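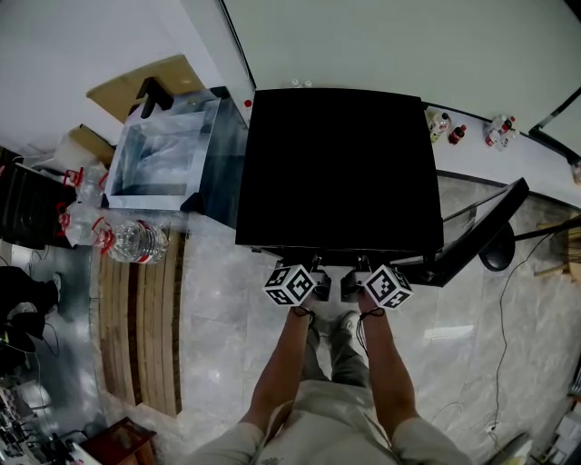
La mesa cuadrada es un mueble de cuatro lados iguales cuya principal virtud, según sus partidarios, es que carece de cabecera, y cuyo principal defecto, según los demás, es que el quinto comensal tiene que sentarse en una esquina. Se distingue de la mesa rectangular por una cuestión de proporciones y de la redonda por los moratones en la cadera. El tablero puede ser claro u oscuro, brillante o mate; el cuadrado negro y mate que se ve en la fotografía pertenece a la variante más severa, la que prescinde de vetas, cenefas y cualquier otra distracción, y en la que hasta dos objetos blancos pequeños junto al borde adquieren cierto protagonismo. Los tratados de decoración la llaman «sobria». Quienes tienen que quitarle el polvo usan otras palabras.

Historia

El origen de la mesa cuadrada no está documentado, lo cual no ha impedido que se escriba mucho sobre él. El ensayista Henryk Tomaszewski sostuvo en La esquina y el codo que la forma procede de los tableros de juego, ampliados hasta que cupieron también los platos. La tesis ocupa 506 páginas y se apoya en un único inventario de la villa de Stuvham, donde figura «una mesa tan ancha como larga, con una pata mala». La pata mala ha generado una bibliografía propia.

Ayana Tekleab propuso una explicación menos ambiciosa: las habitaciones pequeñas tienden a ser cuadradas y los muebles acaban pareciéndose a ellas. Tomaszewski respondió con un apéndice.

Durante siglos convivió con el caballete y la tabla suelta, que se montaban para comer y se arrimaban a la pared el resto del día. La mesa fija exigía una estancia que pudiera permitirse tener algo en medio.

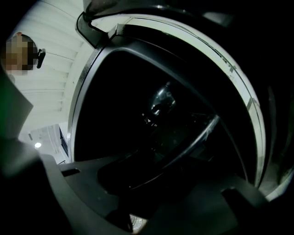

La popularización doméstica llegó con el piso urbano y su comedor escaso. La casa Funura puso a la venta el modelo Rashti, anunciado como mesa «para cuatro personas bien avenidas», y despachó 3685 unidades antes de retirarlo del catálogo. El folleto mostraba a cuatro adultos sonrientes con los brazos pegados al cuerpo, postura que los compradores comprendieron al servir la sopa. Una versión posterior, la Rashti Mayor, añadía 11 centímetros por lado y el mismo folleto.

Dimensiones y uso

Para cuatro comensales suele recomendarse un lado de entre 80 y 100 centímetros. Por debajo de esa medida se habla de mesa auxiliar, de juego o de mesa para dos, según el optimismo del vendedor. Por encima, el centro queda fuera del alcance de todos y se convierte en el lugar donde viven el frutero y el correo sin abrir.

El problema del centro inalcanzable fue estudiado con detenimiento en el balneario de Zusorau, cuyo comedor llegó a disponer de una mesa cuadrada con 200 centímetros de lado. El salero se pedía en voz alta. La dirección acabó por instalar un salero en cada costado, solución que los manuales de hostelería recogen como método de Zusorau y que el resto del mundo había descubierto por su cuenta.

Dos mesas cuadradas iguales, puestas juntas, forman una rectangular con una rendija en medio. La rendija recoge migas, monedas y, en los almuerzos largos, alguna discusión sobre quién compró la mesa que cojea. El mantel la disimula hasta que alguien apoya en ella una copa.

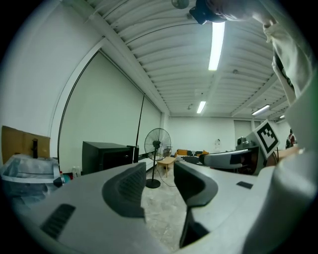 Acabados

La madera encerada fue el acabado habitual hasta la difusión de los barnices, que resisten mejor el agua y peor a los niños. Los tableros oscuros ganaron prestigio en los interiores modernos por su aire de seriedad. En superficies mates se evita el reflejo de las lámparas, pero las huellas de los dedos se leen con una claridad casi notarial. Los fabricantes aconsejan un paño suave apenas humedecido; los propietarios, un mantel.

Las esquinas se rematan vivas, redondeadas o achaflanadas. Tekleab señala que la esquina viva predomina en los catálogos y la redondeada en las casas donde ya ha pasado algo.

Véase también

Mesa camilla
Mesa plegable
Mantel
Cojera (muebles)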